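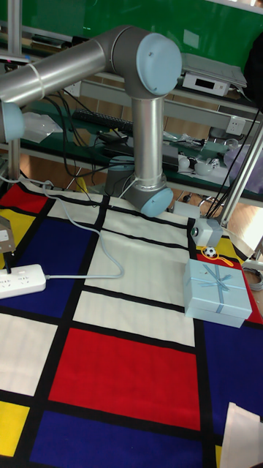

Our bench arm on the grid mat, gift box task

gridmatt wrote:
Need some ears on this. We're running a pick test at the Emodthorpe lab and the arm keeps throwing a protective stop on the way down to the gift box. Cycle 7, then cycle 80, then nothing until 554. I've swapped the Lorix controller cable and it still does it. Driving me nuts!

wrenchpilot wrote:
Force limit too tight. Bump it up and move on.

Loredana Bellini wrote:
Please don't do that first. I had the same fault on a Grornitz cell in June and somebody raised the limit – we got a bent finger and a very close call with a hand. How's your cable routed by the gripper? 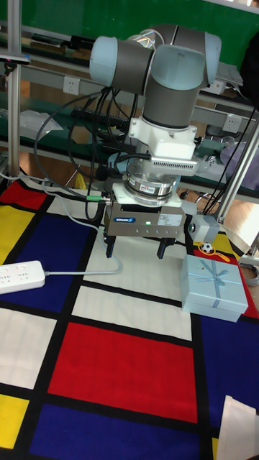 Photo: gridmatt, bench 5

gridmatt wrote:
Black cables loop down the left of the tool stack, plus the thin gray one into the gripper housing. The green light is on. You think it's dragging?

Loredana Bellini wrote:
I'd bet on it. If a loop tugs at the wrong angle, the force sensor reads that as a hit. I'd get that power strip off the mat too, with its cord looping across there.

wrenchpilot wrote:
The cord's fine, come on. I still say it's the limit, or the payload is set wrong. Did you enter the weight of the whole stack or just the gripper?

gridmatt wrote:
Uh. Just the gripper. Checking that tonight, and the limit stays where it is for now.

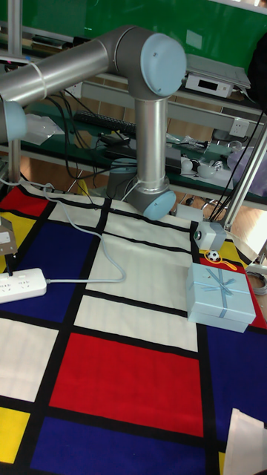

Re: Protective stops, what I'm trying next

gridmatt wrote:
Payload first, then I'll re-tie the cables with more slack at the wrist and run the Barua script at low speed – one change at a time. E-stop within reach, hands off the mat. Will post the log.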